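Section 8. Setting up the simulated kitchen for the open day

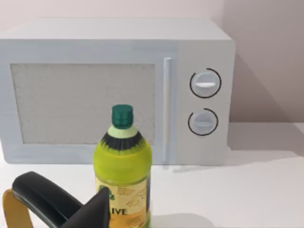 I've run the kitchen demo on every open day since we moved into the Kestton building, and I've made most of the mistakes already, so please borrow my notes and save yourself the bother. This section covers the visitor version only. If you want the training version with the logging switched on, you need section 11, and you should talk to Gebhard Bühler before you touch it.

The visitor version is one simulated worktop, one gripper and one job for the guest to do: get hold of the olive oil bottle and move it to one side, well clear of the microwave. It sounds dull on paper. I promise you it isn't when you're the one holding the controls, and people who swore they only came for the cake will queue for a second go.

8.1 Before the doors open

Give yourself 40 minutes. I used to think I could do it in half that and I was wrong every time.

1. Switch on the demo computer and the big wall screen. Do the screen first, or the computer decides it only has the small one and you'll be crawling under the table for the cable.

2. Log in as "visitor". The password is on the card in the Skarkunard folder, the blue one.

3. Open Trunesau from the desktop and wait for the grey bar to finish. It sits still for ages near the end. Leave it alone.

4. Choose Kitchen, then Worktop, then Bottle. When it asks for a scene number, type 2605 and press Enter.

5. Check that the worktop has loaded properly. You want the white microwave with its two dials and the olive oil bottle standing in front of it. If the bottle is missing or lying down, go to 8.4.

6. Plug in the hand controller and give it a wiggle. The fingers should follow you straight away.

7. Do one full run yourself, start to finish. Yes, even if you did it yesterday!

Note: the microwave doesn't do anything in this version. The door and the dials are just part of the shape, so guests who try to twist a dial will only push the gripper against it. Let them try if they like, it does no harm.

8.2 Settings for guests

The standard settings are meant for people who do this all week, and they're far too lively for a first go. Open the Settings page and change these before anyone sits down:

Arm speed: 40
Grip strength: 80
Timer: off
Sound: on, but low

I keep the timer off because it makes people rush, and a rushed guest has the bottle over in seconds. Silvan Kaufmann disagrees with me and likes a bit of a race, so if you're sharing a shift with him you'll have to settle it between you. (I turn it off when he goes for lunch.)

Caution: don't save your changes over the standard profile. Use Save As and pick "Open day". I overwrote the standard one in June and spent a whole evening putting it back from memory.

8.3 Taking a guest through it

8.3.1 Sit the guest down and let them look at the screen for a moment before you hand over the controller. Tell them the kitchen is computer-made. A good few will ask where the real one is.

8.3.2 Show them open and close first, nothing else. The trigger closes the fingers, letting go opens them. Let them snap away at thin air until they stop looking at their hand.

8.3.3 Now let them move. Ask them to go slowly towards the bottle with the fingers open. Most people come in too high and catch the dark green cap, so say "lower" early and say it cheerfully.

8.3.4 When there's a finger on each side of the bottle, ask them to squeeze gently and hold. Then lift, only a little, and carry it sideways away from the microwave.

8.3.5 Set down before letting go. Say this twice. I've watched a great many bottles dropped from a great height, and the children do it on purpose.

8.3.6 Press the round reset button on the desk and call the next person.

Note: judging distance is the hard part. The fingers can look as if they're touching the label when they're still well in front of it. If somebody's getting cross, suggest they watch the shadows on the worktop, or switch to the side view with the V key for a few seconds – it nearly always does the trick.

Caution: one person on the controller at a time. Parents do love to reach over and help, and the cable won't stand it.

8.4 When things go wrong

The bottle is lying down at the start. Press reset twice. If it's still down, load the scene number again from 8.1, step 4.

The fingers have sunk into the side of the microwave. It happens when somebody pushes hard and keeps pushing. Ask them to let go of everything, then press reset.

The picture stutters. Something else is running, usually the slideshow from the Chatzigeorgiou talk. Close it and carry on.

The controller does nothing at all. Unplug it, count to 8, plug it back in. I don't know why it needs that long but it does.

8.5 Packing up

Close Trunesau from its own menu, never with the power button. Put the controller back in its box with the cable coiled loosely, and write the number of guests on the sheet by the door. If the open day was on a Friday, leave the wall screen plugged in, as the cleaners use that socket's neighbour and I've asked them to mind ours.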